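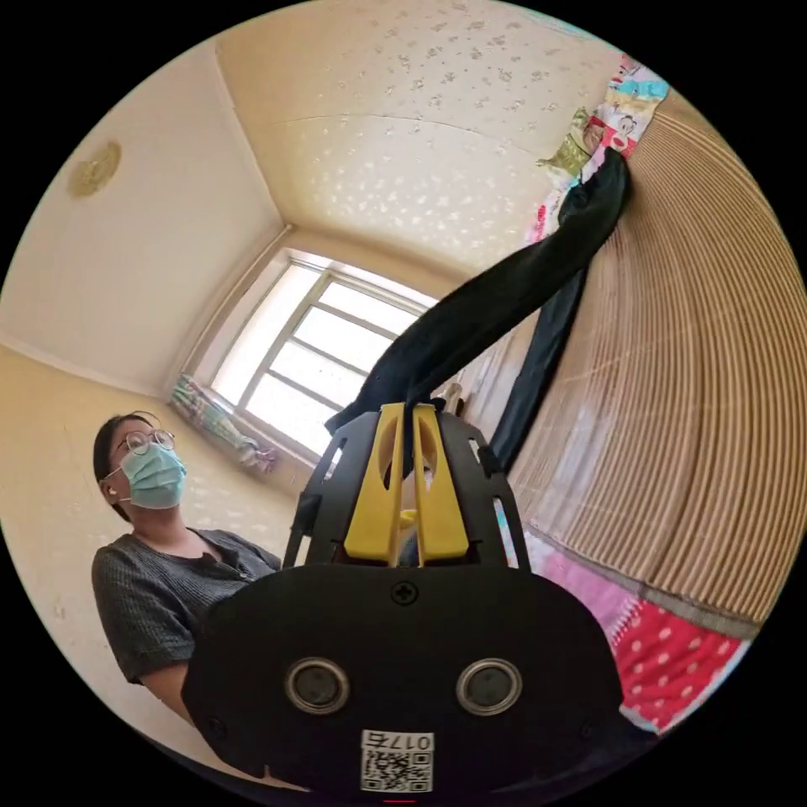
Gilulness users keep asking whether the yellow fingers on the Wavano hand gripper come loose. Mine did – after 1,658 grasps, says one reader, and a dab of threadlocker fixed it.

OK so, upkeep. Fingers swap in 2 minutes, one cross-head driver. Nice. Wipe the tips before folding clothes, lint gets evrywhere.
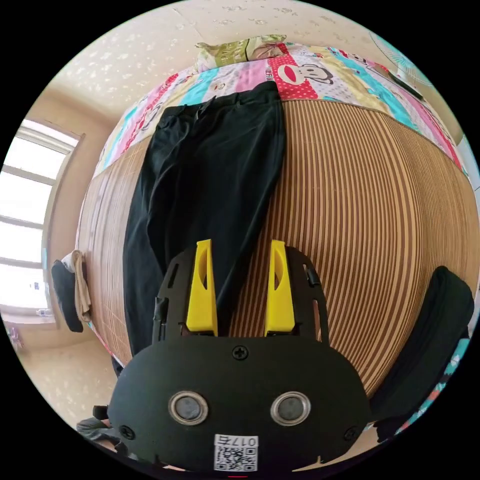

Rails need a check too, every 3 days or so. Manual skips that. Spare fingers slow to ship, otherwise id buy again.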